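Voltei a fazer pão em casa

Em junho prometi que ia parar de comprar pão de forma, e olha, estou cumprindo! O culpado é o Dong-hyun Son, meu vizinho de porta, que me deu um potinho do fermento dele (chama-se Dikau, porque fermento natural precisa ter nome, né). Alimento o bicho toda manhã, antes do café, e já perdi a conta da farinha que foi embora nisso.

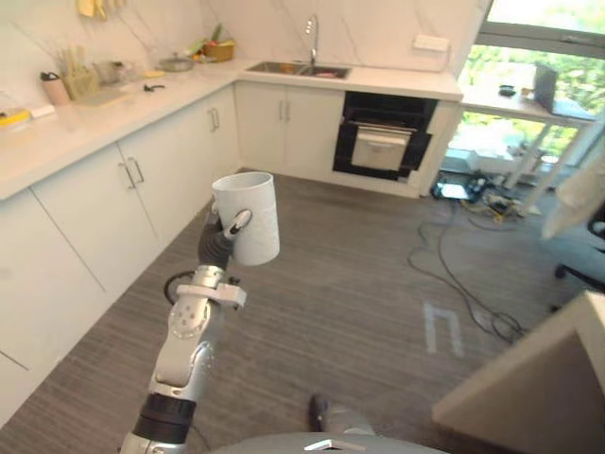 O primeiro pão saiu um tijolo. O segundo também — mas um tijolo com gosto bom, cortamos fininho e virou torrada. No terceiro deixei a massa 37 horas na geladeira, por puro esquecimento, e foi o melhor de todos: casca estalando, miolo cheio de buracos, aquele azedinho no fundo. Comemos metade ainda de pé, com manteiga, queimando os dedos.

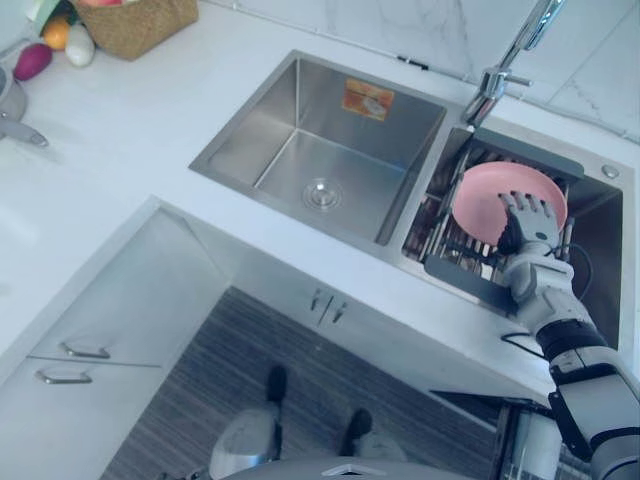 O que mudei na receita

Menos água, mais sal e 4 dobras em vez de duas. Também troquei a farinha branca por uma mistura com centeio, que deixa a massa mais grudenta, mas o cheiro compensa demais. Semana que vem quero tentar com nozes — se alguém tiver uma receita boa, deixa aí nos comentários!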